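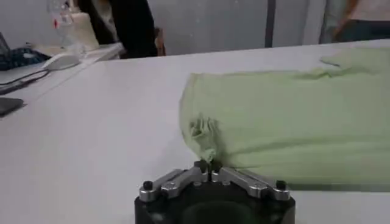 How many shots should a young player write down in a shooting diary?

Start with 200 in a week, taken in two visits to the hall, and write down only those. Other shots, from games or from playing with friends, stay out of the diary.

I coach the under-14 group at Rurside, and my players keep such a diary from the first training after summer until April. Several parents wrote to me asking how it works, so I put the steps on one page.

What you need

A notebook with squared paper, small enough for the sports bag. A pencil, since a pen often stops writing on cold evenings. One ball of the right size for the age. Some players prefer a phone, and I don't forbid it, but in my group the phone diaries usually had gaps after a month.

Step 1: Draw the court

On the first page draw half a court as seen from above. It doesn't have to be beautiful. Mark 5 places: left corner, left wing, the free throw line, right wing, right corner. Write a letter at each place, A to E, starting from the left corner. These letters will be used all season, so please do not change them later.

For players under twelve, move the corners and the wings closer, so that they can reach the basket without throwing from the hip. A shot from too far teaches a bad movement, and it is very slow to repair.

Step 2: Prepare the page

One visit takes one page. At the top write the place and the time of day. We train in the Tresto hall, where the late afternoon sun comes through the high windows on one side, and my players see it in their results from D and E. Without the time on the page they would think they had a bad day.

Under this, make a table with a row for every letter and three columns: tries, scored, remark.

Step 3: Warm up before you count

Take ten minutes close to the basket, with one hand first and then with both. Nothing from the warm-up goes in the diary. Children like to count the easy ones, and I understand them, but then the numbers cannot be compared.

Step 4: Shoot in tens

Shoot ten times from A, then go to the bag and write down the result. Then B, and so on until E. When you have finished E, drink something and begin a second round, this time from E back to A. Two rounds make one hundred shots, and with two visits a week you have your 200.

Write after every ten. If you wait until the end of the round you will guess, and the guess is nearly always too friendly.

When a partner is with you, he or she passes the ball and says the number of scored shots aloud. Alone, you have to fetch every rebound yourself and the visit will take much longer, so plan for it.

Step 5: Use the remark column

Remarks should be short and about the body. "Short" if most misses hit the front of the ring, "long" if they hit the back, "L" or "R" for the sides. Samira Nimri, who played in my group two years ago, wrote "short" on the second round from E eleven times before Christmas. We looked at her legs together and saw that she stopped bending the knees when she got tired. It was a simple thing to correct, but I had not noticed it in training.

Please do not write remarks like "terrible" or "I am useless". I have crossed out a few of those.

Step 6: Add up once a month

At the end of the month, add the scored shots for each letter and divide by the tries. Put the result on a new page with the drawing of the court. Do not calculate it after each visit. One hundred shots is a small number and it jumps up and down for no reason.

For the long view, Vlasta Kopecký, our second coach, keeps a sheet for the whole group. Last season the group scored 2333 times from the free throw line, and the season before it was 2510. The group had fewer players last season, so we were not worried about the difference.

If you miss a week

Leave the page empty and continue with the next week. Do not try to shoot 400 to catch up. Tired arms change the shot, and the elbow may hurt afterwards. If there is pain in the elbow or the shoulder, stop and tell the coach.

When the ball bounces badly, check the air before you start. Let it fall from the height of your head; it should come back to your hip or a little higher.

The drawing of the court which we use in the group hangs next to the door of the changing room, and players may copy it from there.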